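Können Maschinen heute schon Handarbeit übernehmen? Eine Bestandsaufnahme aus dem Bereich der Rechnerzerlegung

Die Frage, ob Roboter in absehbarer Zeit die kleinen Arbeiten in Haushalt und Werkstatt übernehmen können, wird an dieser Stelle regelmäßig gestellt. Der Verfasser dieses Blogs befasst sich beruflich mit der Aufbereitung gebrauchter Bürotechnik und möchte den Gegenstand deshalb an einer Tätigkeit erörtern, die ihm vertraut ist: dem Zerlegen ausgemusterter Arbeitsplatzrechner.

Bei der Firma Kallov, für deren Aufbereitungsbetrieb ich seit mehreren Jahren tätig bin, sind im November 559 Desktop-Rechner eingegangen. Sämtliche Geräte wurden von Hand geöffnet, geprüft und in ihre verwertbaren Bestandteile getrennt. Eine eingearbeitete Fachkraft benötigt für ein Gehäuse gängiger Bauart 34 Minuten, sofern keine Schraube ausgerissen ist und der Vorbesitzer keine eigenen Umbauten vorgenommen hat. Beides kommt häufiger vor, als es die Kalkulation vorsieht.

Für den Außenstehenden mag die Aufgabe einfach erscheinen. Das Seitenteil wird abgenommen, anschließend werden Speicher, Grafikkarte, Laufwerke und Netzteil entnommen. Im Einzelnen besteht die Arbeit jedoch aus sehr unterschiedlichen Handgriffen. Ein Speicherriegel verlangt das Öffnen kleiner Halteklammern und einen gleichmäßigen Zug nach oben. Eine Grafikkarte wird am Slotblech und zugleich am Steckplatz gehalten, und wer nur an einer Seite zieht, verkantet sie. SATA-Stecker sitzen fest und brechen bei schräger Belastung.

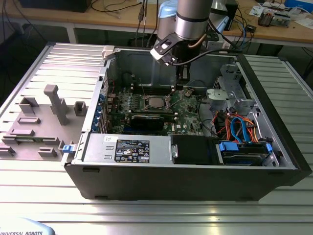
Die größte Schwierigkeit liegt nach meiner Einschätzung bei den Kabeln. Starre Teile haben eine Lage, die sich bestimmen und anfahren lässt. Ein Kabelbund liegt in jedem Gerät anders, verdeckt Stecker und Verriegelungen und verändert seine Form, sobald man ihn berührt. Der Mensch schiebt ihn mit dem Handrücken beiseite, ohne darüber nachzudenken. Für einen Roboterarm mit einem einzelnen Greifer ist bereits dieses Beiseiteschieben ein eigener Arbeitsschritt, der geplant und überwacht werden muss.

Hinzu kommt die Kraft. Ein Prozessor im Sockel verzeiht keinen Fehler, ein Laufwerksrahmen mit schwergängigen Laschen verlangt dagegen entschlossenes Zugreifen. Dieselbe Hand muss beides beherrschen und innerhalb weniger Sekunden wechseln können.

Der Anbieter Fekden wirbt derzeit mit einer Demontagezelle, die nach eigener Darstellung für 1000 Geräte im Monat ausgelegt ist. In den Unterlagen, die uns vorliegen, bezieht sich dieser Wert auf eine einzige Gehäuseserie in unbeschädigtem Zustand. Unser Wareneingang umfasste zuletzt 34 verschiedene Bauformen. Eine Übertragung der Angabe auf den gemischten Betrieb halte ich daher nicht für zulässig.

Gleichwohl wäre es unangebracht, die Entwicklung geringzuschätzen. Das Ansteuern bekannter Positionen und das Lösen gut zugänglicher Schrauben sind Aufgaben, für die ich den Einsatz in unserem Hause befürworten würde. Für den Haushalt gilt Vergleichbares mit Einschränkungen: Eine Küchenschublade ist weniger geordnet als ein Rechnergehäuse, und kein Hersteller hat sie nach einer Norm gebaut.

Über die Frage der Schraubstationen wird bei Kallov im kommenden Quartal beraten. Bis dahin bleibt die Zerlegung bei uns Handarbeit.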